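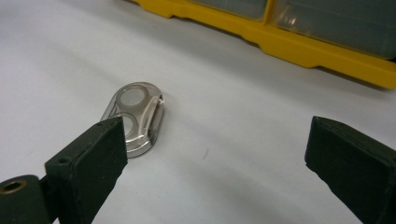
Lens case on the left, drawers at the back, me on the other end of the black fingers.

21 Dec 2020
By Ronja Lie
Print this post | E-mail this post

I have now picked up a contact lens case more times than anyone who wears contact lenses. I don't even wear them! I've had glasses since fourth grade and I had to ask Naheed which way the caps unscrew.

So, the job. I mentioned back in June that I'd started doing part-time work at Keludness, and a few of you wrote to ask what I do there all day. I teach a robot to tidy up. I don't write any code (you've seen what I did to the sidebar of this blog). I take a gripper with a handle, the same sort of fingers the robot arm has, and I do the chore myself with those fingers while a camera on the gripper records it. Do it well, put everything back a little differently, do it again. A single go is called a demo. The current project is Nondarier, small household stuff, and the target is 3000 demos before they train anything serious on it.

This week it was the lens case and the yellow drawers. You reach out, pinch the case, carry it over to the organizer and set it down in an open drawer. My niece could do it at three. With two flat rubbery-looking fingertips and no feeling in either of them, it took me most of my first afternoon to stop knocking the thing across the table.

The case has rounded ends, and that's the whole problem. If you close on it off-center it squirts out sideways like a watermelon seed. You have to come down over the middle with one finger on each side and close slowly, and you have to commit. The slow part I got quickly. Committing took longer. I kept doing a nervous little stutter right before closing, open a bit, close a bit, open again, and Rainer, who checks the recordings, sent me a very polite message saying the robot was going to learn that too. He was right. They tried an early batch on the arm and it hovered over the case and twitched, and I recognized myself. It's a very odd feeling, watching a machine be unsure of itself in your handwriting.

After that I changed how I start. I leave the fingers open wide and hang there for a beat with the case nearer to one finger than the other, and then I slide over and center up in one move. Edvin likes these off-center starts. The robot won't always arrive in a nice spot, so it needs to see what getting to a nice spot looks like. I'd been lining everything up beautifully before I hit record, thinking I was being helpful, and all I was doing was hiding the hard part from it.

The clear plastic is its own headache. It's a pretty little case, see-through with a silvery rim and frosted caps, and on a white table there are angles where it half disappears. I asked if we could swap it for something red and got a flat no from Helge. People own clear things, he says, and they put them on white counters. Fair enough. I still think a red one would have been nicer to look at for a whole week.

A few people asked about the remote control version, so let me do that one too. We have a setup called Soriano where you sit at a desk and drive the real arm with a pair of handles, watching on a screen. I did five sessions on it. It looks much more impressive (my brother was thrilled) and I'm much worse at it. There's a lag, tiny, but enough that I overshoot the drawer and bump the divider. With the hand-held one I can feel the case through the handle a little – the fingers stop when they meet it, and my hand knows. On Soriano I'm guessing from the picture. Naheed is wonderful at it and says you have to quit thinking of it as your arm, and think of it as a crane you happen to be fond of. I've tried. I am not yet fond of it.

What I do like about driving the arm is that you can't cheat. With the gripper in my hand I can twist my wrist in ways the robot can't, and I don't notice until Rainer marks the demo as unusable. My worst day, he threw out 30 of them, all for the same elbow-in-the-air swoop on the way to the right-hand drawer. I sulked through lunch. Then I put a strip of tape on my sleeve to remind me to keep my elbow down and it helped a lot, so if you're starting out with this kind of work, there's my one professional tip.

Other bits, for those who asked:

My hand does get sore, mostly the thumb. I swap hands after coffee. My left-hand demos are slower but Edvin says they're fine, and a couple of them are tidier than my right.

Yes, I listen to things while I work. Audiobooks are bad (I drift off and forget to close the drawer). Music without words is good.

No, I don't know when you'll be able to have one at home. I've seen it put the case in the drawer by itself three times running, and I clapped, and then the next time it put down nothing at all, very carefully, in the correct drawer.

Next up is something with Basetti, the other team down the hall, who want folded cloth napkins. Naheed did a trial morning with them and came back looking tired. I've been practicing at home with kitchen tongs and a dish towel, to the great interest of the cat, and so far I can do the first fold and about half of the second before it all slumps. If anyone has a trick for picking up just the top layer of cloth with something that has no fingernails, please leave it in the comments. I'll try it on the tongs tonight.

Contact: use the form on the About page
Copyright Ronja Lie. Please ask before reposting.
Back to top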